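Trimholm Tabletop, README
Version of 4/10/24. Maintained by Nour Rawashdeh.

What it covers: putting chopsticks and small spoons away after supper, a job most households consider too dull to write down. We wrote it down.

Contents
502 clips, one table each. Cloths vary, and so does the taste in them.

Labels
chopstick, spoon, basket, cloth. Chopstick color goes in its own field. Decorative metal bands count as part of the chopstick, after an argument that lasted most of May.

Known problems
Mismatched chopsticks are labeled singly. Do not pair them up by hope. Spoons with fancy ends are still just "spoon."
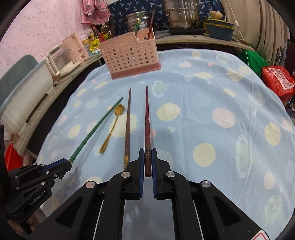 Kenji Wojcik asks whether two different colors can ever be a pair, and says that at his house they have to be.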